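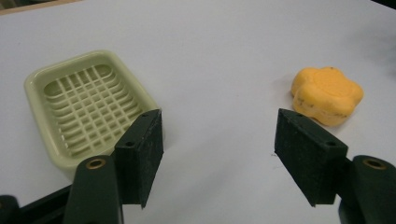

Unit 2 of the Utine Housekeeping Course deals with the care and placement of bar soap at the washstand. Students are expected to have read the Unit 1 handout on surfaces and cloths before attending. The unit treats the dish and the item that rests in it as two separate articles, each with its own cleaning and inspection. At the start of the exercise they are set well apart, with the pale green dish on the left side of the white table and the yellow-orange flower-shaped piece farther back on the right. Both are examined in this position before either is put into service.

This website uses cookies to improve your experience. By continuing to browse you accept our use of cookies. Accept | Settings

2.1 Terms used in this unit

Dish: the open tray that holds the bar. In the course inventory it is listed under "washstand, small articles."
Rim: the raised edge that runs along the outside of the dish.
Grate: the ribbed or latticed floor on which the bar rests.
Well: the space under the grate, where one exists.
Seat: the position of the bar on the grate. A bar is said to be well seated when it lies flat and does not rock.

A solid dish without a grate collects water under the bar. The underside then softens and leaves a film that is difficult to remove once it has dried. A grate keeps most of the underside clear and lets the water pass down. It does not remove the need for cleaning, and a neglected well will hold residue long after the upper surface looks acceptable.

2.2 Seating the bar

Bars with straight sides present little difficulty. Molded bars, including those in the form of shells, leaves and flowers, require more attention. Their outline seldom matches that of the dish, and part of the bar may come close to the rim. The embossed face is placed upward. The bar should rest on the grate along its full underside, and some of the grate should be left uncovered. 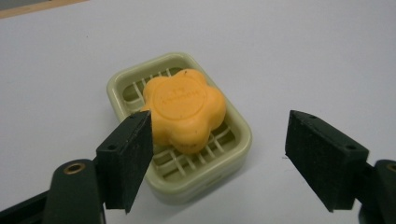 Figure 1. Flower-shaped soap on the grate of a rectangular dish, embossed face upward.

The bar need not be centered. In a rectangular dish a position toward one end is acceptable, provided that no part of the underside is lifted by the rim. Where a bar is too large for the dish, the dish is changed. Bars are not to be cut or pressed into shape.

Students in the August session asked whether two small bars may share one dish. They may not. Bars of different scent or color mark each other, and the contact surfaces remain soft.

2.3 Moving the bar

Placement is practiced first at the table and only afterward at the basin. A light-colored board is laid over the worktop for this purpose. Residue is easily seen on it, and it can be wiped down between turns. The dish is put down first. It should stand clear of the edge of the board and should not be moved while the bar is being brought to it.

The bar is taken by its sides and kept low over the board. It is lowered onto the grate and released. Dropping the bar, even from a small height, may chip a molded edge, and a chipped edge wears unevenly from then on. 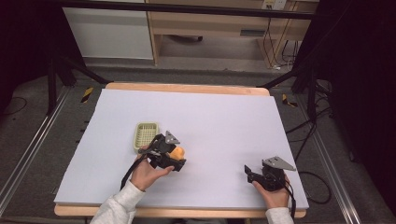
Figure 2. Orange piece held over the white board, to the right of the green container.

The exercise is repeated with the dish turned at an angle to the student, which is closer to the conditions found at most washstands. Students should complete 10 correct placements before proceeding to the cleaning exercise.

2.4 Cleaning the dish

Remove the bar and set it on a clean, dry surface. Rinse the dish under warm running water. Prepare 200 ml of warm water with a little of the general cleaner issued for the course, pour it into the dish over a basin, and work the openings of the grate with a soft brush in both directions. The corners of the rim are brushed last. Rinse again, shake off the excess and leave the dish to stand on its long side for 30 minutes.

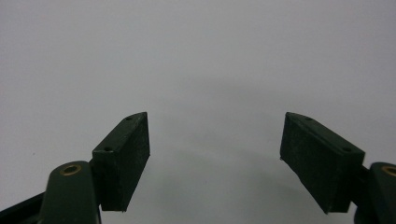
A dish that still feels slippery after this time has not been rinsed sufficiently and is to be cleaned again. Abrasive powders are not used on plastic dishes. The small scratches they leave will hold soap film, and the finish cannot be restored.

2.5 Preparation for the practical session

The practical session will be held in the Alemayehu Room on Feb 18, 2026. Students should bring this handout, one soft brush and two dry cloths. Dishes and bars will be issued at the door and must be returned clean. The inspection sheet for Unit 2 is to be filled in during the session and handed in before leaving.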